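How to Build a Set List for Your First Solo Show

So you've got a date on the calendar! Maybe it's a coffee shop, maybe it's the opening slot at a small theater, maybe it's a friend's back porch with thirty folding chairs. Either way you now have a pile of songs and no idea what order they go in. I love this part. I've been making set lists for solo acoustic shows for years and I still get a little giddy when I sit down with a pencil.

What you'll need: your songs, a stack of index cards, a timer, and one free evening.

Step 1: Find out how long you're playing

Write to the person booking the room and ask for your exact stage time. "A half hour" can mean 30 minutes of music or 30 minutes including setup and tuning. When I opened for Arturo Pellegrini at the Bortolotti, I planned eight songs and had to drop two of them while standing in the wings, which is a rotten way to find out. Ask early, and ask whether anybody is strict about it.

Step 2: One song per card

Put the title in big letters. Underneath, write the key, the tuning, the capo position, and how long the song runs when you play it at a relaxed pace. Then add one word for the mood. Mine say things like "porch," "stomp" and "rain." Silly is fine, you're the only one reading them.
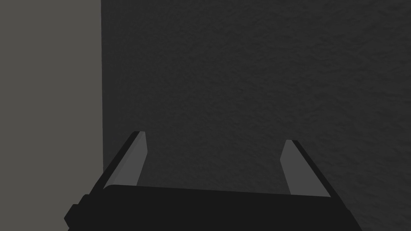

Black two-fingered gripper, computer rendering.

Step 3: Pick your opener and your closer

Do these two before anything else. Your opener should be a song you could play with a fever. Your hands will be cold, the monitor will sound strange, and you want something that plays itself while you get used to the room. Mid-tempo is great here. Save the big one!

The closer is the song people will hum on the way to the car. If you've got one with an easy chorus, put it last and teach it to them. A crowd of 1000 will sing with you, and so will a crowd of 7 (I've had the 7, and they were loud).

Step 4: Fill in the middle

Lay the rest of your cards out in a row between those two and start sliding them around. A few things I look for:

No more than two slow songs back to back.
No two songs in a row in the same key with the same strum.
All the open-tuning songs together, so you only retune once going in and once coming out.
Your newest song somewhere around the third spot, when people are settled and still curious.
A cover just past the halfway mark. It wakes everybody up.

Step 5: Play it in a corner

Now run the whole set out loud, start to finish, with the timer going. Don't stop when you flub a line. Stand up if you'll be standing up at the show, and use your strap. I like to do this facing into a corner, where the sound comes right back at me and I can hear every lazy consonant. A small desk pushed into the corner of the room, like the one those two grippers are reaching for, makes a perfect spot to lay out your cards while you practice. Glance down, see the next title, keep going. If you find yourself dreading a card, pull it from the set and see how the run feels without it.

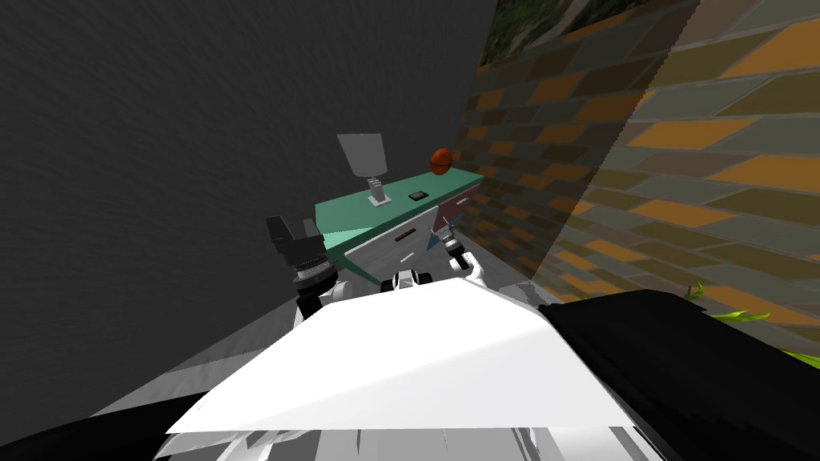
Talking between songs takes up more time than you'd think. My first real set at the Vatov had twenty-two minutes of songs in it and ran well past thirty with all my chatter about bus stations. So time your stories too, and write the first few words of each one on the back of the card. Leave a couple of gaps with no talking at all, where one song rolls straight into the next.

Step 6: Make the stage copy

Copy the final order onto one sheet of paper in thick black marker. Titles only, shortened as much as you like, plus capo numbers. Draw a line wherever you retune. Tape it to the floor by your mic stand, and give a second copy to whoever is running sound. They'll be thrilled.

Put one spare song at the bottom with a star next to it, in case they want more. They might!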